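Datasets / Manipulation / Mamani Kitchen / README

Search this repository

# Mamani Kitchen: tabletop transfer episodes, simulated

Read this before you quote a success rate from this set. Most of the trouble we have had with it comes from people who read the folder names and nothing else.

## What it is

Episodes of a single arm moving small items between plates and trays on a kitchen island. Everything is rendered. There are 68 task wordings and 1000 episodes, 30 of which are held back for checking and should never be trained on. The episodes were made with the Gorko scene builder and exported in the Pledier layout, one folder per episode.

We did not write the Pledier layout and we have doubts about parts of it. It has a required field called `safe`, which takes true or false and comes with no definition. Every exporter we looked at fills it with true. Ours leaves it null, and some loaders will complain. Let them complain.

## Rules for labeling

1. A task counts as done when the item rests on the named target and the fingers have let go. An item held over the target is not done.
2. An item that lands on the target after being dropped from height gets `done_dropped`. Do not fold these into `done`. It makes the numbers look better and that is all it does.
3. If the wording names a color that fits two items, mark the episode `ambiguous`, even if the arm picked the one you would have picked.
4. Contact with anything outside the task, furniture included, goes in `contact_other`. There is no allowance for light contact. We had one in an earlier version and it grew until it covered everything.
5. Annotators label from the recorded camera view first and open the simulator state second. Where the two disagree, keep both labels.

Rule 5 is the one people want to drop, and it does take longer. But a good part of the disagreement comes from the arm standing between the camera and the thing being moved, and a real camera on a real arm will have the same problem. If you label only from state you are grading with information the policy never had.

A typical layout puts a plate close to the arm and a tray farther along the counter, with items in either or both.
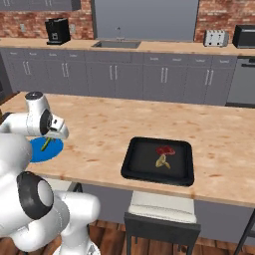
Item names are a separate headache. Gorko ships its assets with names like `veg_long_02`, and an earlier release passed those straight through to the task wordings. We now ask two annotators to name each item from the view alone. If they can't agree, the wording uses color and shape ("the green long one") and stops there. It reads badly. It is still better than teaching a model that a thing is a pepper on the word of a file name.

## About the standard

The Adell checklist for manipulation data gets cited a lot, and this set passes it. We would not make much of that. The checklist asks whether a labeling guide exists. It does not ask whether anyone followed it. It asks for a "safety statement" and accepts one sentence. A set with every label wrong could pass on a Saturday afternoon with time left over.

What we would like to see in its place:

- Agreement between annotators, reported per label and not as one average.
- The list of thrown-out episodes, with a reason for each.
- A plain line saying what the set can't tell you about safety.

Ours is this: the set can't tell you anything about people. No person takes part in any task, so an arm trained here has had no chance to learn to stop for one. Please don't point to a low `contact_other` count as evidence that a policy is safe to stand next to. We have seen it done in a slide deck.

## Known problems

- Friction on the plates is too high. Items that would slide in a real kitchen tend to stay put.
- The arm starts from the same pose in too many episodes. Shuffling the items does not fix this.
- `ambiguous` was added late. Older episodes were relabeled by one person, so treat that column with care.
- Gripper force is logged in whatever units Gorko felt like. We kept the raw values. Do not compare them with hardware logs.

## Reporting results

Give `done` and `done_dropped` as separate numbers. Run the 30 held-back episodes once, at the end, and say so if you ran them more than once. State which loader you used and what it did with the null in `safe`. If it turned the null into true, your copy of the data now makes a claim that we refused to make, and we would like a bug report.

Label corrections go through the issue tracker. Include the episode number and the rule you think was broken.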